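Luvside Slate Gray Floor Coating

Luvside is a two-part, water-based floor coating for garages, workshops, basements and utility rooms. It dries to a flat finish in a single solid color. Slate Gray is our best-selling shade and is kept in stock at the Erthorpe warehouse all year.

The coating is made for bare or previously painted concrete. It can also go over sound plywood if the boards are primed first with Grarnon Base Primer. It is not suitable for outdoor steps, ramps or any floor with standing water.

Each kit contains one can of color, one can of hardener, a stir stick and a printed instruction sheet. Rollers and trays are sold separately. A kit covers a single-car garage with two coats.

Preparing the floor

Sweep and vacuum the whole area, then wash it with a degreaser and rinse. Fill cracks with Bahrami Patch and sand the repairs flush. Let the concrete dry overnight. New concrete should cure for at least 5 weeks before coating.

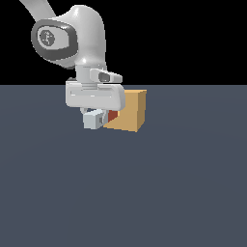
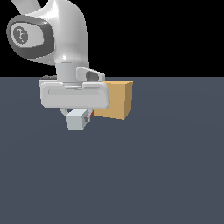
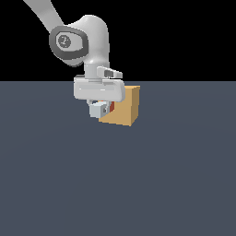
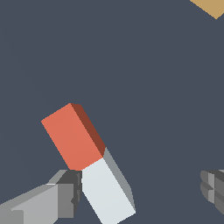 Computer renderings. The last one shows a block in orange and white.

Applying the coating

Pour the hardener into the color and stir for 3 minutes. Once mixed, the coating must be used within the hour. Cut in along the walls with a brush and then roll toward the door in sections. Wait 7 hours between coats – longer in a cold basement. Light foot traffic is fine the next morning, but keep vehicles off for a week.

Colors

Luvside comes in 13 colors. Slate Gray, Sand and Off-White are stocked. The others are mixed to order and cannot be returned once opened. Screens differ, so please ask for a painted sample card before you order a large amount.

Cleaning and storage

Mop with warm water and a mild soap. Avoid wax and citrus cleaners, which leave a dull film. Store unopened kits indoors and do not let them freeze. Orders to cold areas are held from December until March unless you ask us to ship sooner.

For trade pricing or help working out how many kits you need, contact Zohreh Yazdani at the Erthorpe sales desk.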